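The Evening Class in Oltport

When I came to Oltport, I could read a newspaper in English but I could not ask the bus driver where to get off. This is a strange condition, and many adults who learned a language from books will know it. So I was glad when a neighbor told me there was a conversation class at the public library, free, in the evening, and that the teacher did not use a textbook.

The teacher is Florencia Troncoso. She taught in a middle school for most of her working life and retired early, and she started the class with 4 chairs in the corner where the library keeps the atlases. Now the class has its own room upstairs, with a carpet and a bad heater. I attended as a student for one winter, and after that I began to help her. I am still helping, so the reader should know that I do not write this as a stranger.

Most of the students are parents. They work in the fish plant, in kitchens, in the laundry behind the hospital, and some of them clean offices at night and come to us before the shift. They have been in the country for two years or for fifteen. The ones who have been here longest are often the most quiet, and I needed some time to understand this. A person who arrived last month is allowed to make mistakes. A person who arrived fifteen years ago feels that everybody is waiting for him to be finished.

Zulema Ibarra was one of the quiet ones. She has three children in the Oltport schools, and for years the oldest one spoke for her: at the dentist, at the bank, at the parent meetings. Her daughter translated her own report card. "She was fair," Zulema told me. "She translated also the bad parts. But it was not right that she must do it." She came to the class for the first time in April of last year and sat near the door with her coat on.

Florencia does not begin with grammar. She begins with a telephone. Two students sit back to back, so that they cannot see each other's face or hands, and one of them must make an appointment, or say that a child is sick, or complain that the bill is wrong. It sounds easy. I have seen a grown man, who once managed a warehouse in Kabbaj with 30 people under him, put down the telephone and walk into the corridor to breathe. Without the face, half of the language disappears.

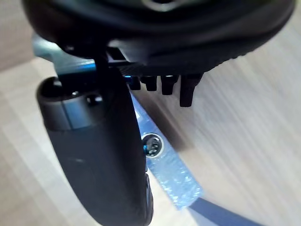
After the telephone comes the letter. Every student brings a paper from home that they did not understand, and we read it together. School papers are the hardest. They are full of words which have a meaning only inside a school, such as "tardy" and "elective" and "accommodation," and a dictionary gives for the last one a hotel. Once we spent a whole evening on a permission slip for a trip to Madville. The parents wanted to know if the signature meant that they agreed to pay if somebody was hurt. I had signed such papers myself and I had never asked.

I should say what the class cannot do. It lasts 90 minutes, one evening in a week, and a language does not come into the head at this speed. People miss a month when the plant adds a shift. There is no certificate at the end, and several students have left us for a paid course which gives one, because an employer wants to see a paper. I do not blame them. When I was looking for work I also wanted a paper.

There is also the question of who is not in the room. Nearly all the students have a friend or a cousin who should come and does not. The bus to the harbor side stops early. Small children are not allowed upstairs after closing time, and a mother alone with small children has no evening. Florencia has asked for the children's room downstairs to stay open, and the answer has been that it needs a paid person. She asked again this spring. At the moment when I write, we are waiting.

The thing I did not expect is how much of the class is in other languages. The first time I heard Spanish and Arabic across the table I thought Florencia would stop it, as my own teachers would have done. She let it go on. A woman was explaining to another woman, in the language they shared, why "I used to work" and "I am used to work" are different, and she explained it better than I could. Then they both came back to English and argued about it with the rest of us.

In Cutura, the town where I grew up, my English teacher had never met a person from an English-speaking country. He taught us from a cassette and a book about a family with a dog. I thought of him this winter when Zulema went to a parent meeting without her daughter. She had prepared her questions on a card. The math teacher spoke fast, and she said to him, "Please, slower, I want to hear all of it," and he went back to the beginning.

She told us about it the next week, back to back with Florencia, on the telephone.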